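Shoebox

A shoebox is a small lidded carton, usually of cardboard, made to hold one pair of shoes between the factory and the first time they are worn. It is generally kept for a great deal longer than that, and often longer than the shoes.

Construction

Two forms are common. The older has a separate lid, which lifts off and is later found under a different box. The newer is cut from a single sheet of corrugated board and folded into shape, with the lid hinged along the back edge and flaps that tuck in at the front. Some boxes have a small hole cut in them, variously explained as a handle, a vent and a finger-hold for shop staff. Manufacturers have not hurried to settle the matter.

Sizes were never properly standardised. The Hosance carton, long used by shoe shops in the Parnero district, was meant to fit every adult shoe and in practice fitted most of them on the second attempt. Its successor, the Eklund fold, came in 19 sizes, of which shops tended to stock 2.

Packing

Shoes are normally laid on their sides, heel to toe, so that the wide part of one sits beside the narrow part of the other. Tissue paper goes between them and is seldom put back by anyone who has taken it out. Trainers, being padded, will put up with a tighter fit than leather shoes.
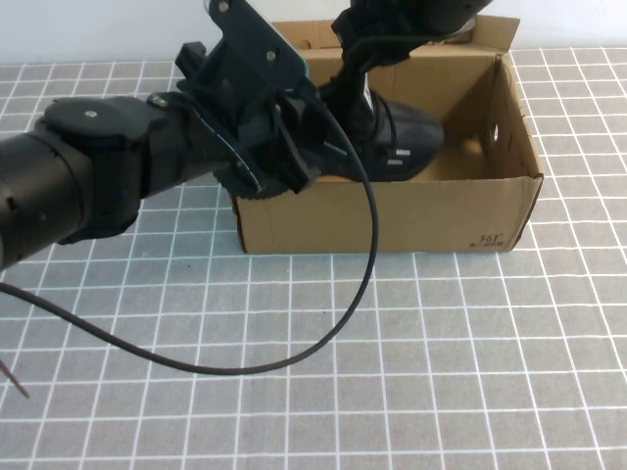
Boots need a longer and deeper carton, and owners who try to do without one usually end up with a lid that rests on the contents at an angle.

Later use

Once empty, the shoebox is used for letters, receipts, chargers, school dioramas and the burial of hamsters. The Platwood Museum of Household Packaging holds 4,000 examples, 52 of them with shoes inside. The remainder are catalogued by contents, the largest group being listed as "miscellaneous, mainly cables".

See also: Hatbox; Carton; Shoe tree; Tissue paper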